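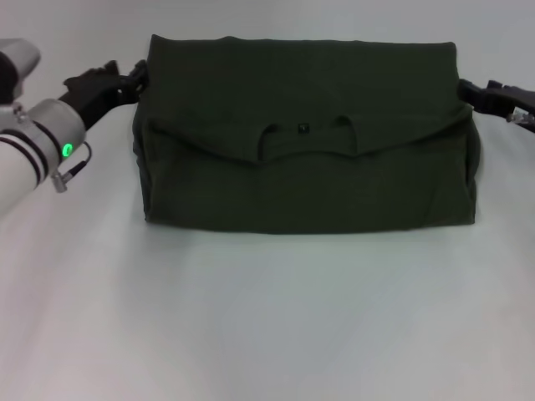 Features > Home & Wardrobe > Laundry

Print this article
E-mail this article

The last fold

By the time a T-shirt reaches the shelf it has usually been folded three or four times, and most of what goes wrong goes wrong at the end. The sleeves are in, the sides are in, the length has been halved, and then somebody picks it up by one corner and the whole thing slides out of square.

Lina Sleiman has spent nine years teaching people to fold clothes. She started on the floor at Stilis, a menswear shop that kept 300 T-shirts out on open tables, and now runs evening classes above a dry cleaner. The Friday class is the busiest. People bring a basket from home and work through it.

"Everyone wants to learn the fancy ones," she says. "I make them do a plain cotton tee until they're sick of it."

Her method is the ordinary shop fold. Lay the shirt face down on a bare table. A bedspread or a carpet will grip the cotton and drag it. Smooth it from the middle out to the hems, then bring each side in toward the centre with the sleeve laid back along it. Bring the bottom up to the shoulders, or close to them, and turn the bundle over so the collar is on top.

The collar is what she looks at first. Ribbed trim is thicker than the body of the shirt and doesn't like to be creased, so she keeps it open in its natural curve, with the label centred at the back. If the label sits to one side, one sleeve has been brought in further than the other. She doesn't measure anything. The label tells her.

Dark colours are harder to judge. On a deep green or a navy the shadows swallow the edges, and a crease that would jump out on white cotton can sit there unseen until the shirt is worn. Sleiman uses a pale tabletop for dark clothes and a grey cloth for white ones. Her own table came from Brosau, an office furniture seller that was clearing its showroom, and she paid nearly nothing for it.

Soft cotton also puffs at the sides where the sleeve is tucked under. Beginners press down hard to flatten it, which sets wrinkles into the front. She tells them to leave it alone. A rounded end will settle under the weight of the next shirt in the pile.

To move a finished fold, she takes it by both sides at once and keeps the pull even. One hand in the middle makes it sag, and the lower edge drops out. For a drawer she folds it once more and stands it on edge. For a shelf she leaves it flat and stops at eight to a stack.

Not everyone is persuaded. Appiah, the uniform supplier that sends its new packers to her each April, still uses a plastic folding board in the warehouse, and its staff are quicker with it than she is by hand. Sleiman keeps one under the counter for sheets of tissue and says she has no quarrel with it. Her objection is that a board comes in one size and a family's wash doesn't.

Children's shirts get the same fold with one less turn. Anything with a printed front is folded so the print stays flat, even if that makes a bigger parcel. Long sleeves go down the back in a zigzag, and she says those take most people a second evening.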